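Print | E-mail

The Last Ferry Town

Rakby has 563 people in winter and one road out, which floods. The rest of the time you leave by boat. The crossing to Stirnness takes 34 minutes on a calm morning, and in October there are not many calm mornings.

Maarten Maes has run the ticket office for most of his working life. He opens at six, sells coffee from the same window, and keeps parcels for people who missed the boat. "They come for the ticket and stay for the weather," he says.

The old ferry, the Virska, carried 2 trucks or a dozen cars. Her replacement takes more, but sits higher in the water and is canceled more often. People in Rakby still argue about that. The school keeps spare beds for the Stirnness children - they were used nine nights last winter.

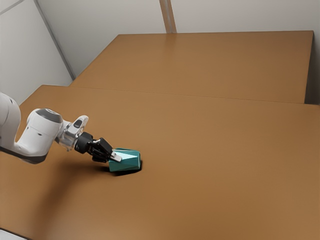 Fares are the other sore point. A yearly pass now costs 600, and the discount for residents ends when you turn eighteen. Maes thinks it should run for life. He has written to the county twice and is working on a third letter.

Contact us | Copyright Rajput Magazine | Back to top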